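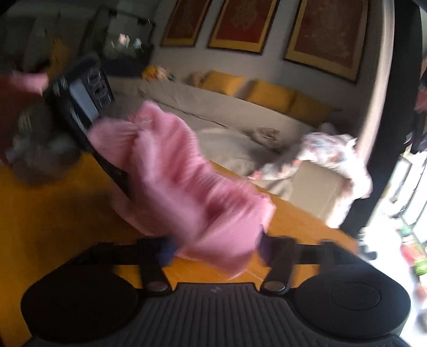

What the gripper budget left out

Aiguo Zhong had the quote open on one screen and the spreadsheet on the other, and the two did not agree. Eleven pairs of hand-held grippers. That was the plan. The money said nine, maybe, if freight behaved.

It was January 2018 and Skirnance, the small firm where Zhong runs purchasing, had until March to decide how it was going to teach a machine to handle cloth. Towels, shirts, sheets. The laundry contract with Alberg depended on it. No arm had been ordered yet. That was the first argument.

Morena Pace wanted the arms in right away. She heads the engineering side, she'd priced two, and the lead time scared her. Zhong wanted to hold off. Buy the hand tools, get people folding things in ordinary living rooms, see what the recordings look like, then spend the big money. An arm sitting in a crate is a bad use of a loan, he told her. She told him a late arm is worse.

They settled it the way small firms do. Hand tools first, deposit on one arm, decision on the second in March.

Then the list started growing.

Chargers, for one. The quote had the grippers but only one charger per pair, and you want a second set or your operator is standing around at lunch time. Storage. Genji Honda, who looks after the data, had asked for 80 terabytes and got a laugh, then got the 80 terabytes. Spare finger pads. Cases, because the tools travel to people's homes and back in the trunk of somebody's car. Insurance on the trunk, basically.

And cloth. There was no line for cloth. Pace found this out when she asked for test items and was told to bring some from home. The final count was 267 pieces, mostly from a hotel supplier's seconds bin, and it came to less than the shipping on the grippers. Cheap. But somebody has to wash it, sort it, write down what it is. Honda reckons that took some 47 hours before a single useful recording was made. Nobody's wages were set against it.

"I had a column for hardware and a column for software," Zhong says. "I did not have a column for towels."

People's time is the part that gets away from you. Xiaoyan Shi schedules the operators, and her numbers are the ones the spreadsheet should of started with. A session is two hours. Setup eats twenty minutes of it. Hands get tired, the second hour is slower than the first, and a big piece of fabric is slower than a small one because you have to find the corners. She pays by the session, not by the fold. Paying by the fold was tried for a week and the folds got very bad very fast.

Homes cost more than a lab too. Travel, a fee to the household, a longer setup. Shi defends it. A lab table is the same table every day, same light, same height. A living room has a sun patch that moves and a couch in the way, and the laundry contract isn't going to happen in a lab.

Guangming Ye has been through this before. He planned equipment at Cheng for years and now advises firms like Skirnance on what to buy and, more often, what to put off. His rule is blunt: take the hardware quote, double it, and thats your first year. Skirnance was at 1.7 times and feeling good about itself. Ye asked where the repairs were. There weren't any repairs.

So, repairs. Two spare pairs, kept back and not loaned out, however much people beg. A small parts order. A half day a month for someone to clean and check every unit — Pace volunteered, then tried to un-volunteer.

The software was the other fight. Pilatus, the labeling package they trialed, charges by seat, and four people wanted seats. Two got them. Honda shares a login schedule taped to the side of his monitor, which he describes as temporary.

Zhong cut the order to nine pairs in the end. Seven working, two in the cupboard. The second arm is still a blank row on the sheet, highlighted in yellow, with Pace's initials next to it and a question mark that she says isn't hers.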